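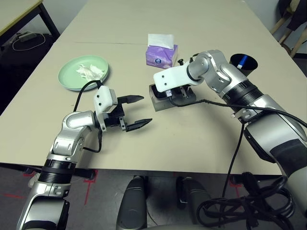 The Arkholm two-arm kit at the work table, with the tissue box and the green plate.

Arkholm two-arm kit, reviewed by Oratile Msimang
July 2020

We bought the Arkholm kit from Wallau to teach small table jobs to our students, and it has been in our room for one full term. I had used a single arm from Sata before this, so I will compare the two where I can.

Setting up took a whole afternoon. The arms themselves went on without trouble, but the manual has two different drawings for the wrist bracket and they do not agree. I wrote to Wallau and got a polite answer the next day with the correct page. They should put it in the box.

The arms move smoothly and are quieter than I expected. The left gripper has two fingers with teeth at the tips, and these hold a marker or a cup very well. Soft things are harder. Our favourite exercise is tissues: one arm should pull a tissue from the box and lay it on a plate. With the factory setting the fingers closed too hard and the whole box came up together with the tissue. My colleague Xiaoqing Jin lowered the closing force in the software and after this it went much better, although a light box still slides if you pull at an angle.

My biggest complaint is the cables. They run outside the arm, and the one at the gripper makes a loop that likes to lie on whatever you have put on the table. Twice it has pushed a plate out of position during a lesson. The Sata arm had its cables inside and I miss that. You can buy clips from Wallau for 100 dollars, a high price for pieces of plastic, and we have not done so. The cables are also longer than we need, so the rest stays in a heap on the floor.

The software is plain but good. You guide the arm by hand, press save, and it repeats the movement. A program can hold 500 steps. We have never come near this. I would like an undo button, and the colours for left and right arm are too similar on an old screen.

Support is by email only. In August there will be an update, and Cheetham, the other seller, told me it is free for existing owners.

I would buy it again for a school or a small lab. For a person at home it needs too much table.

Good: smooth arms, easy teaching by hand, helpful replies
Less good: outside cables, manual, price of clips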